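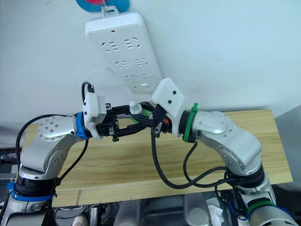 Kerstin Aasen writes that a power strip should be screwed to the wall at both ends or left on the floor, and that hanging one from a hook is asking for trouble the first time somebody pulls out a tight plug. She also wants to know why I coil spare cable at the table when I could just buy shorter cords.

The pulling is a fair point. A strip on a single hook swings when you tug at it, so you have to hold the body with one hand and take the plug with the other. I do that anyway. What I get in return is a strip I can lift off, turn over, wipe down and put back without a screwdriver. The one before it was screwed down through keyhole slots in the back, and each time I wanted it off the wall I had to empty it first and then feel for the point where the screw heads let go. The hook took that step out.

The hook has to be chosen for the loop. Mine is thin metal, and the hanging loop on the strip passes over it with a little room to spare. A thick plastic hook will sometimes accept the loop only halfway, and then the strip creeps forward until it drops. I tried two adhesive hooks from Ralline before this. The first held from March until the heating came on in the fall. The second was put up on a wall I had cleaned properly, and it lasted longer, but I stopped trusting it when I saw a gap along the top edge.

On load: I added up the rating plates of everything that lives on this strip and got 785 watts with all of it running together, far below what is printed on the back. No heaters and no kettle. Those go straight into the wall outlet and I don't make exceptions in winter.

As for shorter cords, I would buy them if the things I own had detachable ones. Most don't. The desk lamp from Nygård has a 72 inch cord molded into the base, and it stands less than two feet from the outlet. The rest of that cord has to go somewhere. I used to push it behind the table, where it collected dust and got caught under a leg whenever the table was moved.

My procedure now is as follows. Pull the plug. Lay the cord out straight and let the twists run out toward the free end. Make loops a little wider than a hand and flatten them into a bundle, with no hard bends. Leave enough cord at both ends that the bundle hangs slack. Fasten it with hook-and-loop tape, one strap near each end, and stop when the loops no longer slide. Zip ties hold better than tape, but they have to be cut off and I have nicked a cord doing it.

Thick cables want to go back to the shape they had in the box, and for these the order of work matters. Fasten the middle first and the ends after. If you start at one end the slack travels down to the other and you get one big loop sticking out. 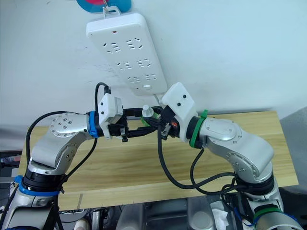
Should the strip be switched off before the cords are sorted? Switch it off, and pull the strip's own plug from the wall as well. The switch is handy for everyday use, but I don't want to depend on it while I have my fingers around the sockets.

Two smaller things from the same cleanup. A wide plug adapter goes in the last pair of outlets, nearest the switch, so that it blocks as little as possible. I check afterward that the switch can still be reached with the adapter in. And the scuffs that plugs and cords leave on a pale wall come off with a damp cloth and a drop of dish soap if they are fresh. Older ones need a melamine sponge, which takes some of the sheen off the paint, so try it low down first.

I still have to find a place for the Lelen charger. Its cord is too stiff to bundle and too short to reach the strip without crossing the table, and I am not adding a second strip for one charger. For now it is in the drawer.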